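Werkstattbuch Keramik, November, Eintrag 122
Glasurversuche, Fortsetzung der Reihe mit der Ascheglasur
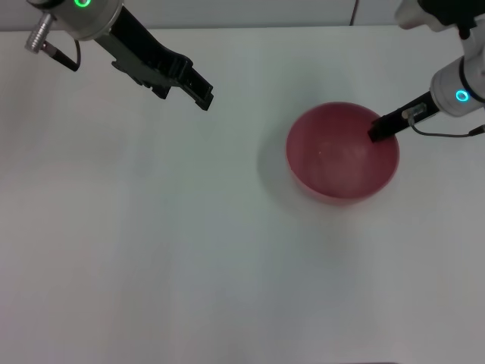 Kurz vor acht den Ofen aufgemacht, bei 60 Grad, ja, ich weiß, eigentlich wollte ich mir das abgewöhnen und wenigstens bis nach dem zweiten Kaffee warten. Aber ich war so neugierig auf die neue Asche! Der Händler in Bandach hatte ja gemeint, sie sei feiner gesiebt als die letzte Lieferung, und beim Anrühren fühlte sie sich auch wirklich wie Puder an.

Eingewogen hatte ich 515 g Trockenmasse, davon 2 Prozent Bentonit, dazu 379 g Wasser. Das war zu dick, ich habe nach Gefühl noch einen Schluck nachgegeben und ihn natürlich nicht aufgeschrieben (bitte nicht nachmachen). Durchs Sieb, über Nacht stehen lassen, morgens noch mal durch.

Ergebnis auf dem hellen Ton von Jarman: schön satt, ein Grün, das an den Kanten ins Honigfarbene bricht, genau da, wo ich es haben wollte. Auf dem dunklen Ton leider Nadelstiche, vor allem innen am Fuß. Ich vermute den Schrühbrand, der war diesmal recht flott, weil wir den Ofen am Abend noch für die Kacheln brauchten. Könnte aber auch am Ton liegen, der macht gern mal Ärger.

Eine Kachel ist unten festgeklebt, Glasur gelaufen, Platte muss abgeschliffen und neu gestrichen werden. Trennmittel ist fast leer, bitte bei Benudex mitbestellen, wenn ohnehin jemand bestellt.

Nächster Brand: gleiche Mischung, Haltezeit oben zwanzig Minuten länger, dunkler Ton langsamer schrühen. Und diesmal Wasser abwiegen, auch den letzten Schluck.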